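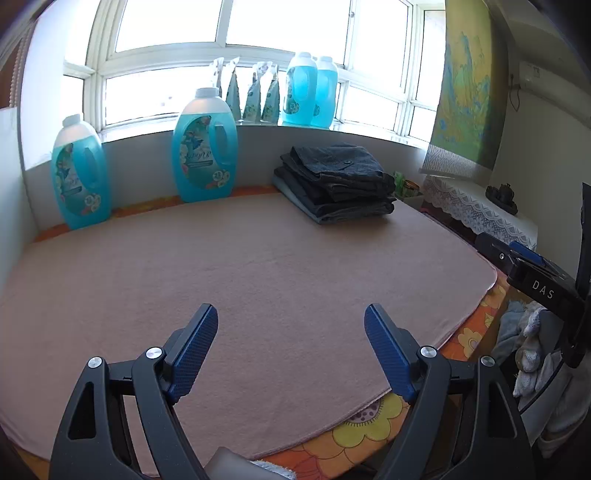
About Us

Cenulard collects examples of people doing ordinary jobs with their hands, and sells or lends those examples to groups that train robots. We have been at it long enough to distrust most of what gets said about the field, including a fair amount of what we used to say ourselves. The first version of this page promised a robot that would run your household. We took that version down in December.

Our office is in Sutlow, above a print shop. Most of the work happens elsewhere, in bedrooms, kitchens and hallways where people live, using a gripper that a person carries by hand. The person does the chore through the gripper, the camera on it records, and the recording goes to a learning system as one example. If the example is any good, the system gets very slightly better at guessing what to do next. If it is bad, the system gets better at being wrong, and it can take weeks to find out which one you gave it.

What we collect

Mostly laundry, bedding, bottles, packets, dishes and things that have to be put back on a shelf. Cloth makes up the biggest share. We get asked why we bother with cloth when there are easier things to sell, and the answer is that the easy things were sold already. A mug on a bare table has been picked up by every lab with a budget. A shirt folded on top of a soft blanket is a different problem, as the blanket moves when the shirt does, and we have yet to see a system handle that well in a home it has never been in. Several claim to. We have asked for the failures along with the demo reel and have usually been sent the demo reel again.

Our current set, which goes by the name Gavlow, holds 1643 accepted examples from 40 homes. We threw out another 528. Some had the wrong label, some were too dark, and a good many were people doing the chore in a way that no person would ever do it unless a company was paying them to. We think the last kind is the worst of the three and the hardest to catch. Collectors get careful when they are recorded. They slow down, they square up corners, they never drop anything. Then a robot trained on them meets its first dropped sock and has no idea what to do about it.

So we keep the fumbles. If a collector loses hold of a sleeve and grabs it again, that stays in, marked as what it is. Customers have complained about this. One sent back a whole batch and asked for clean runs only. We explained our view, they explained theirs, and we parted on decent terms.

E-mail this page | Print this page

How we work

Every collector gets two days of practice before anything counts. We pay by the hour and have never paid by the example. We tried a bonus for volume once, for a single month, and the fold quality fell off a cliff.

We ask for homes as they are. Collectors are told to leave the furniture where it stands, and the same goes for whatever is lying on the bed or lined up by the window. Tidying first is the most common mistake new people make, and it is a natural one – you don't like strangers seeing your place. But a tidied room teaches a system about tidied rooms. The patterned sheets and the stack of clothes waiting to go somewhere are the part we came for.

Papers with names on them, family photos and screens come out of view before recording starts. Those are the only things we move. Anyone who lends us a home can ask for their recordings to be deleted, and we delete them, and the count on this page goes down.

What we don't claim

We don't say how many examples it takes to learn a chore. We have read confident figures from 50 times less than we hold to many times more, and they can't all be right. In our own tests on towel folding, the results improved up to 419 examples and then flattened out. Adding more from the same homes did nothing we could measure. Adding a new home helped a little. That is one test, on one chore, with one gripper, and we would not build a business plan on it, although we suppose we have.

We also don't claim that a hand-held gripper is the same as a robot arm. A person's wrist does things that an arm bolted to a stand can't. Some of our recordings ask for motions that certain arms will never make, and we now flag those where we can spot them. There are surely some we have missed.

The Gallardo project

Gallardo is our attempt to check our own homework. We take a trained system into a home that was not in the set, give it ten minutes with a laundry pile, and write down what happens, whatever happens. The write-ups are short and most of them are not flattering. We share them with any customer who asks before buying, and we have lost sales that way. The next round covers bedding – we expect it to go badly.

Working with us

If you run a lab and want examples, write to the Sutlow office and tell us which arm you use and which chore you care about. Please don't ask for "general household data." We don't know what that means, and we have met people selling it who didn't either.

If you would like to collect for us, you need steady hands, some patience and a way to get around town. No technical background is required. It sometimes gets in the way.

Page last updated February 27, 2018

Filed under: Company, Robot Learning, Data Collection

This site uses cookies to remember your settings. By continuing to browse you agree to our use of cookies. OK | Read more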